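Classide Stackable Floor Tray, large

By Mallberg. Stock code 400-7.
In stock. Usually leaves us the next working day.

A tray for people who do things on the floor. There are more of us than the furniture trade likes to admit. We sort, we pack, we mend, we have a picnic indoors when the weather turns, and sooner or later a mug goes over. The Classide is a shallow tray with a raised lip all the way round, and its one ambition in life is to keep what is on it from getting onto everything else.

It is 400 mm wide, 297 mm deep and 40 mm high at the lip. If 297 rings a bell, that's the long side of a sheet of A4, and yes, a sheet lies in it without curling up at the ends. We did that on purpose and have been waiting for a customer to notice.

What it's like to live with

The base is flat and slightly grippy, so a cup stays where it was put unless you really commit to knocking it. The lip is rounded on the inside, which makes wiping out easy, and square on the outside, which makes the trays line up neatly against a wall or a skirting board. Two shallow scoops at the short ends let you get your fingers under it without the undignified scrabbling.

It stacks. Seven of them nest into a pile you can carry under one arm, and they come apart again without needing a second person to hold the bottom one down. Anyone who owned the old Classide will know why we mention this.

The tray has no handles. We tried handles. They looked splendid and caught every sleeve in the building, including that of our designer, Mark Anthony Aquino, who then drew a version without them before lunch.

Colours

Stone, soot and a green we call Visser, after the shop that ordered so many of them it seemed rude to call it anything else. Stone shows tea. Soot shows dust. Visser shows neither, but it is very green.

In the box

One tray
Four stick-on feet, for hard floors
One sheet of instructions, which says to stick on the feet

Looking after it

Warm water and washing-up liquid will see to most things. It can go in the bottom rack of a dishwasher if your dishwasher is wide enough; ours isn't. Don't use scouring powder, and don't stand hot pans on it. It will forgive a warm casserole once. The feet should go on when the tray is clean and dry, and be left overnight before you load it up. If one comes off, write to us and we'll post you another set.

Where people use them

Kitchens and hallways, mostly, and under a great many boot racks. They also do well in big open rooms where the work has spread to the floor and the nearest table is a fair walk off. Drinks and small bottles are the things that wander in a room like that, and they are exactly what the tray is for. Give the drinks one tray and the bottles another, and put both somewhere that isn't directly behind your elbow.

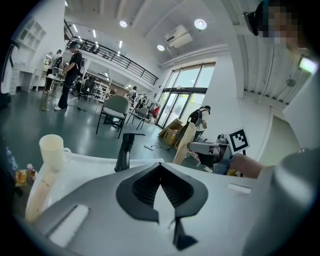 Cup, bottles and an open cardboard box in a high-ceilinged room with a mezzanine.

Cardboard boxes, by the way, are the Classide's chief rival. They're free, they're already there, and they hold a surprising amount. They also go soft when something leaks, and you can't see into them from across the room. Keep the box for the packing and use the tray for whatever you'd be sorry to find at the bottom of it.

Questions we get

Does it come with a lid?
No. The Kedex lid fits the small tray only. We are thinking about a larger one and have been thinking about it for quite a while.

Will it hold water?
Up to the lip, yes, though carrying it full across a room is a test of character. For a spilt cup of tea it's more than enough.

Is it strong enough to stand on?
It has been stood on. We'd still ask you not to.

Can I buy just the feet?
Yes, in packs of four, from the spares page.

Do the new trays stack with the old ones?
They do, as long as the old ones go at the bottom. The other way up they wobble.

Delivery and returns

Single trays go by post, stacks of seven by courier. Unused trays can come back to us in their original packing. The Visser green will be out of stock for part of September while we change suppliers; stone and soot are not affected.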